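Workshop Tips: Comparing Hand-Held Grippers at a Sink

Contents: Before you start / Fingers and pads / Markers / Camera and recorder / Working at the basin / Cleaning / Notes from readers

These tips cover bench comparison of hand-held parallel grippers, the kind worn or carried by an operator and recorded for later use on an arm. They were collected in the Brekke workshop during August, with additions from Tuva Lie and Valter Vik. Most apply to any pair of grippers. The two models compared most often are the Paster, which has straight fingers set at an angle, and the Wandmont, which has curved fingers.

Before you start

Weigh each gripper with everything attached: marker, mount, screws, tape. The Paster comes to 530 grams as we run it. A difference of 50 grams between hands is noticeable by the end of a morning and shows up as a drooping wrist in the recordings.

Check trigger travel with a feeler gauge at the fingertips. Close fully, release, close again. If the second closure leaves a gap the first did not, the return spring is binding on the guide rod. Wipe the rod with a dry cloth before reaching for oil. Oil gets onto the pads.

Write the gripper's name on masking tape and put it on the handle. Two grey grippers look the same at arm's length.

Fingers and pads

Flat fingers hold cards, folded paper and packet edges well. They hold round handles badly unless the pad is soft enough to wrap.

Curved fingers hold bottles, tumblers and tool handles. They are poor at picking a flat item off a counter. Slide the item to an edge first, let it overhang by a finger's width, then pinch from the side.

Rubber pads should be replaced when the surface turns shiny. At Brekke this comes at 2,000 closures on the thin pads and 3,000 on the thick ones. Dusty objects shorten both figures.

Cut replacement pads from sheet with a new blade and a steel rule. Cut from the back of the sheet. Bond with contact adhesive, clamp overnight, and trim the overhang the next day. A pad that overhangs the fingertip by even a little will fold under when it touches a hard surface, and the grip width reading will be wrong for the rest of the run.

For a quick comparison of pads, use the same five objects each time and keep them in a lidded box. Ours are a drinking glass, a sponge, a paper packet, a toothbrush and a bar of soap still in its wrapper. Do each object dry, then with wet pads. Record drops and slips in separate columns. A slip that ends in a successful place is still a slip.

Markers

Print on matte paper or matte vinyl. Gloss laminate washes out under bathroom spotlights and polished tile makes it worse.

A flat marker plate is light and easy to replace. It is lost to the camera when the wrist turns away. A cube can be read from more directions, at the cost of bulk and weight behind the hand. Sølve Berge prefers a plate for table work and a cube for anything that involves reaching across the body. For sinks we have settled on trying both before each new layout.

Every face of a cube must carry a different pattern. Check this after reprinting. One of ours spent two days with a duplicated face, and the tracked hand jumped by a quarter turn whenever that face came round.

Leave a white margin around every pattern. Do not trim to the black.

After any knock, hold the gripper still on a flat block and compare the reported position with the last known one. Replace a bent plate. Bending it back leaves a curve too slight to see but large enough to shift the reading.

Camera and recorder

A head-mounted camera should be tilted until the middle of the basin falls in the middle of the view with the operator standing normally. Set it with the operator's neck relaxed. Gunnel Sjögren sets hers with the eyes closed, opens them, and corrects from there.

Lock exposure on the basin. White ceramic and a black faucet together will pull automatic exposure back and forth with every movement of the hands.

Run the cable down one side of the body and fasten it at the shoulder and the waist. Leave enough slack to look over each shoulder. A cable across the chest will catch on the trigger guard sooner or later.

Wear the recorder where its screen can be read by glancing down. Check remaining storage before each run and note it on the sheet.

Working at the basin

1. Clear the rim of everything that is not part of the test. Wipe it dry.

2. Stand with both feet flat and the hips a hand's width from the counter. Closer than that and the elbows have nowhere to go.

3. Hold both grippers over the bowl with fingers open. Confirm on the recorder that both markers are being read.

4. Move one hand at a time for the first run. Two-handed runs come after the single-handed figures are stable.

5. For small objects beside a glass, bring the fingers in above the rim and stop there before lowering. Approaching at rim height pushes the glass toward the wall. Keep the other gripper low and toward the front of the basin, clear of the faucet.

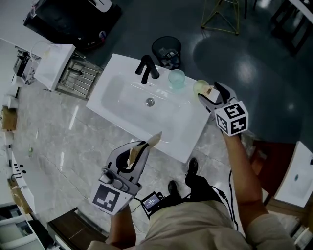 6. Open the fingers fully before withdrawing. With angled fingers, withdraw along the line of the fingers. A straight lift will hook a tall glass.

7. Set the objects back by hand on pencil marks between runs. Setting them back with the gripper adds an unrecorded closure to the pad count.

8. Swap grippers between hands halfway through the session. Otherwise the comparison is of the operator's hands. Levente Dobos is left-handed and his first set of figures had the Wandmont well ahead; after the swap the two were level on everything except the soap.

Use light glasses with a wide base if they can be found. Stemmed glasses tip at the lightest touch and add little to the result.

Cleaning

Wipe pads with a damp cloth and plain dish soap. Solvent wipes harden the rubber. Dry the pads with the fingers open, and store the grippers that way too, with a strip of card between the tips.

Soap film on a marker is hard to see straight on. Tilt it toward a lamp. If there is a haze, use a barely damp lint-free cloth and blot.

Do not rinse the grippers under the faucet. The joint at the base of each finger holds water, and the Prullinora encoder sits directly behind it.

Notes from readers

Valter Vik: For thin paper, a single layer of cloth sports tape over the rubber gives a cleaner release. Replace it each session.

Tuva Lie: Put a folded towel in the bowl for the first runs with a new operator. Remove it before taking figures, as it changes how objects settle.

Sølve Berge: Pad adhesive keeps better in the refrigerator. Let the tube come to room temperature before opening it.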